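A table, a plate and a mug: setting up for play at Keltudik

Keltudik takes up the ground floor of an old drapery shop in Sellach. It lends toys to families by the fortnight and runs a play table for children under five on the mornings it's open. The woman who manages the play table has done the job for 15 years, first as a helper and then on the payroll. I spoke with her there before opening, while she was still getting the food sets out.

I asked what goes on the table first.

"A plate," she said. "Always a plate. If there's a plate, they know what sort of game it is and they don't need me to tell them. You can put out a whole basket of toy food with no plate and they'll just tip it on the floor."

She keeps the number of things low. There are 531 items in the food and kitchen boxes out the back, and on most mornings very few of them are used. She used to put out far more, and found that she spent the session picking things up and the children spent it looking for the thing they'd had a minute ago.

"A mug, a plate, a pumpkin, something that looks like bread. That's a meal. They'll stay at that for a good while. When they've had enough I swap the pumpkin for something else and it's a new meal."

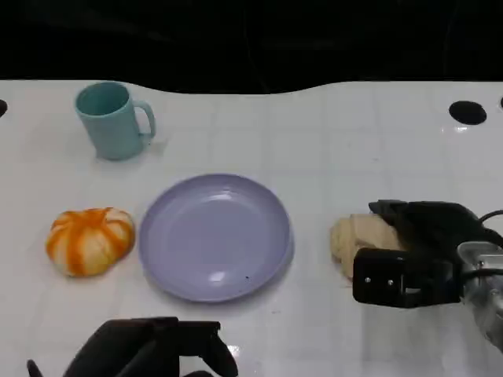

The table

The table is white and shiny, with a faint grid of squares on it and a wavy back edge. There are round holes in the top towards the back. It came from an office that was closing down, and she had her doubts about it. The children like the holes. Small things go down them, and anything she doesn't want to crawl after stays in the box.

"People ask me why I didn't get a proper wooden one," she said. "I'd have liked one. But this wipes down in no time. You get yoghurt on wood and it's there until you sand it."

The shine has its drawbacks. The overhead lights show up in it, and she has turned the table twice to find a spot where it didn't bother her eyes. The colours do stand out well on it. She buys soft colours for the plates and mugs when she has the choice, lavender and teal at the moment, and lets the food be the bright part. The striped pumpkin, orange and creamy white, is one of the things the children go to first. She doesn't know why. Some of them have decided it's a cake.

I asked whether it matters if the toy looks like the real thing.

"Less than the parents think. The bread one is lumpy and beige and I've heard it called bread, a potato, a chicken and a rock. The child who said rock was still cooking it." She said the families who borrow sets often ask for the most detailed ones, with the little stickers and labels, and those come back with the stickers peeled off.

The toys are plain for another reason as well. The library replaces a lot of pieces, and a plain plate can be matched with another plain plate. Last year's spending on replacements came to $3,617, which she thought was too high. A fair bit of that was one brand of tea set, Fikre, whose lids didn't fit properly after a few months of use. She has stopped ordering it.

Washing and putting away

Everything from the table is washed at the end of the session, whether or not it has been in someone's mouth. She does plates and mugs together in the sink with ordinary dish soap, and the food pieces separately in a tub. They dry on towels along the windowsill. Anything with a hole in it gets squeezed out and left for an extra day.

She is particular about the drying. A few years ago a whole box of fruit went mouldy inside over the August closure, and it all had to be thrown out.

"I'd packed it myself, so I couldn't be cross with anyone," she said. "I was, though."

While things dry she puts on the radio, an old Denon receiver that sits on the shelf over the sink. It gets two stations. Then she goes over the table with a damp cloth, back edge first, and after that with a dry one. 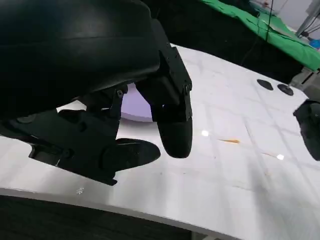
She said the wiping is the part of the day she'd least like to give up. It takes five minutes, the room is quiet, and she can think about what to put out next. She doesn't plan it any further ahead than that. Some weeks she knows it will be soup, because a child has been asking for soup, and she'll look out the pot with the handles and leave the plate in the box.

I asked if she had advice for people setting up a play table at home. She said to use what's in the cupboard.

"A mug's a mug. If you've got a plastic one you don't care about, that'll do. Put it well back from the plate, so they've got to reach for it — they like the reaching. And leave them some bare table. They need somewhere to put things."

She also said to keep the set in one box, with a lid, and to put the box away between games. Families who leave everything out tell her their children are bored with it. She asks them to hide it for 2 weeks and try again, and most don't come back to swap it.

The Keltudik play table is free for members and their visitors. Food and kitchen sets can be borrowed from the front desk, one box per family.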